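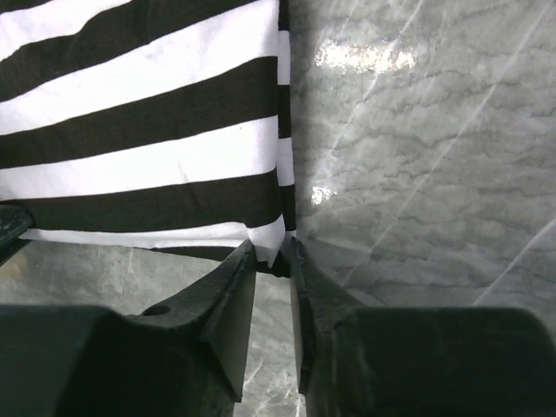
Doltum Releases Fold-Correction Method for Two-Arm Cloth Handling

Wrist-view training data cuts misaligned second folds, company reports

Doltum, a developer of control software for fabric-handling robots, has released the first technical report on Tander, a method that lets a robot measure and correct the offset between the layers of a folded cloth before making the next fold. The report covers work carried out by the company's manipulation group through August and includes the full test protocol, the scoring rules and a list of known failure cases.

Folding robots generally plan a fold from an overhead view, carry it out and move on. Any error in the first fold is passed to the second, where it grows. A layer that sits a finger's width out of line after one fold can leave a towel or napkin visibly crooked after two. Tander adds a check between folds. The software looks at the cloth from the small camera on the robot's wrist, estimates how far the upper layer's edge lies from the lower layer's edge along each open side, and decides whether to continue, nudge a corner or open the fold and start over.

"The overhead camera is good at telling you where the cloth is," said Borghild Skjelbred, who leads the manipulation group at Doltum. "It is poor at telling you which of two edges you are about to pinch. From the wrist, the two layers can be told apart in most cases, and the grip can be planned on one or both of them."

Method

Tander has two parts. The first is an edge model that takes a single wrist-camera frame and marks the visible boundary of each fabric layer near the gripper. The second is a grip planner, named Jomurer, that takes those boundaries and picks a fingertip position, an approach angle and a closing width.

The edge model was trained on recordings of people guiding the robot arms by hand through folding tasks. Operators folded each cloth in half, gripped the corner and made the next fold. They were told to leave their own mistakes in the recording and to correct them on camera. A total of 460 demonstrations were kept for training. Demonstrations that ended with the cloth off the work surface were removed.

Striped fabric was used for a large share of the recordings. Where a striped cloth is folded, the bands of the lower layer seldom line up with those of the upper one, and the break in the pattern gives human labelers a clear line to mark. Plain fabrics were added later, using labels carried over from striped cloths of the same size and weight. The report states that this transfer worked well for cotton and less well for knits, which curl at the edge and hide the lower layer.

The work surface was treated as part of the problem. Early tests were run on a matte mat, and results dropped when the same model was moved to a polished surface with a marble pattern. Veins in the pattern were marked as fabric edges, and reflections from the ceiling lights were marked as white cloth. The group collected a second set of recordings on the glossy surface and trained on both together. The false edges did not disappear, but most of them fell outside the area Jomurer considers when choosing a grip.

"We could have put the mat back," said Dinesh Shukla, who ran the data collection. "Customers have countertops and steel tables and whatever else they have. I would sooner see the errors in our own lab."

Results

The method was tested on 11 cloths that were not used in training. They varied in size, weight and pattern, and each was folded from the same set of starting positions. A trial was scored as a success if the layers at the gripped corner stayed within the stated tolerance after the second fold and the cloth was released without being dragged.

Against the company's earlier planner, which relies on the overhead view only, Tander produced fewer misaligned second folds on every cloth in the test set. The gain was largest on light woven fabrics, where a small error at the corner tends to pull the whole layer. It was smallest on heavy terry cloth, where the older planner already performed well and the added check mostly cost time.

The check itself adds 2 seconds to each fold. Teun Coppens, who wrote the grip planner, said most of that is arm motion. The wrist has to move into a position where both layers can be seen, hold still and then approach. Processing a frame takes a small part of the total.

The report separates three kinds of outcome when an offset is found. In the most common, the planner grips both layers at the corner and closes slowly, so that the upper layer slides toward the lower one. In the second, it grips the upper layer alone and moves it. In the third, the fold is undone. Opening the fold was the most reliable correction and the slowest, and the planner is set to use it only when the first two are ruled out by the size of the offset.

Limits

The report gives several conditions in which the method should not be relied on. Dark cloth on a dark surface gives weak boundaries, and the edge model tends to merge the lower layer with its shadow. Fringed or frayed edges are marked inconsistently. Where the corner has bunched up between the fingertips, the model can usually tell that fabric is present but not how many layers are held.

The last case accounts for the largest group of failed trials. Thắng Tăng, who reviewed them, found that the gripper had often closed on a small flap of the upper layer while the corner below it stayed put. The resulting fold looks correct from overhead until the cloth is lifted. A version of the planner that reopens the fingers and takes a second frame is being tested, and results will be reported separately.

The group also notes that the fingertips themselves block part of the view at the moment of contact. The planner works from the last clear frame before closing and has no visual information during the pinch. Finger position is used to judge thickness, but the reading is too coarse to separate one thin layer from two.

"There is a gap of a fraction of a second where the system is acting on what it saw earlier," Skjelbred said. "For a stiff cloth that does not matter much. For a thin one it does, and the numbers show it."

Background

Doltum began in 1975 as a maker of feeding equipment for commercial ironing lines and moved into control software after selling its hardware business. Work on two-arm folding started in the group that had supported those lines, and several of the test fabrics in the current study come from its old sample stock.

Tander runs on the company's existing two-arm cell and needs no change to the grippers. It does need a camera on each wrist and a short calibration, which is repeated whenever the fingers are replaced. Users who have only an overhead camera can continue with the earlier planner, which will be maintained alongside the new one.

Availability

The technical report, the scoring code and the labels for the test set can be requested from Doltum by research groups and equipment builders. The training recordings are not part of this release. Saranya Kaimal, who manages outside research contacts for the company, said a reduced set covering the striped cloths is being prepared, and that requests should state the gripper type and camera position in use.

Requests for the report and questions from the press may be sent to Saranya Kaimal, Research Contacts, Doltum.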